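Neighborhood Notes: The Snack Swap Comes Round Again

If you were at the Brorkcombe hall on Monday evening you will already know that the snack swap has outgrown its one folding table, and if you weren't, well, I hope this will talk you into the next one. We started in December with a few of us trading whatever was sitting in the backs of our cupboards, and I thought it would last a month at the outside. Now there are people who plan their shopping by it, and my own pantry has never been so interesting or so badly organized.

For anybody new to the newsletter, the idea is very simple. You bring a bag of snacks and drinks you think somebody else might not have tried, you put them in with everyone else's, and you go home with a different bag. Things from your own childhood are especially welcome. Benjamín Yáñez brought caramels his grandmother used to keep in her coat pocket, and he stood there telling us the whole story of the coat while the caramels quietly disappeared behind him. Aroha Ngata came with two kinds of cookies and a firm opinion about which one was better, and I am sorry to report that I liked the other one (she has forgiven me, I think).

My own bag this time leaned heavily toward the Chinese grocery on Paredes Street, and I carried it home and tipped the lot out on the spare bed, which is where I do all my sorting these days. The kitchen counter gets claimed for supper before I can finish, and a bed is a wonderful big surface if you don't mind crumbs. I do mind crumbs, but I have made my peace with washing that sheet. It's the loud striped one with the diamonds and zigzags all over it, and it hides a great deal between washes.

The sorting is half the fun for me. Cookies go up near the pillow and drinks go down toward the foot, and anything already opened gets eaten first, which is a rule I invented as a grown woman and enforce with great enthusiasm. Boxes are my weakness. I can't seem to open a cookie box along the flap like a sensible person, so I end up with torn pieces of cardboard in a heap and the packets rolling about loose. Please be kinder to your boxes than I am! If you are bringing something to the swap in an opened box, just slip the sealed packets into a clean bag and write the name of the snack on it, along with the ingredients if you can manage it. A couple of our regulars have allergies and it saves them a lot of asking.

The drinks deserve a word of their own, and the one I get asked about most is the calcium milk, the sweet, slightly tangy kind in the little white bottle with 娃哈哈 on a green badge and a big AD钙 on the label. I didn't grow up with it, but I have come to it late and wholeheartedly.

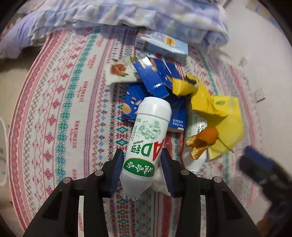

I like mine cold, straight from the fridge door, though my husband will drink one at room temperature and claim there is no difference. If you bring milk drinks of any sort, please check the date before you pack them, and put the heavy things at the bottom of the bag. We had a sad business in the spring with some rice crackers and a jar of plums, and I would rather not live through it again.

A few odds and ends while I have you. The next swap starts at 4 in the afternoon, same hall, side door, and we will have a second table this time. Bring your own bag to carry things home in, and a box of tissues if you happen to think of it, as the napkins always run out before the sticky things do. Children are welcome and have so far been the most honest reviewers in the room. Homemade baking is lovely too, only wrap it well and put your name on it so we know whom to pester for the recipe.

Aroha is putting together a sheet of everybody's favorites, with a line or two on what each one tastes like and where to buy it close by. If you would like yours included, hand her a note at the door or leave it in the basket by the coats. Mine is already in, and it runs to most of a page.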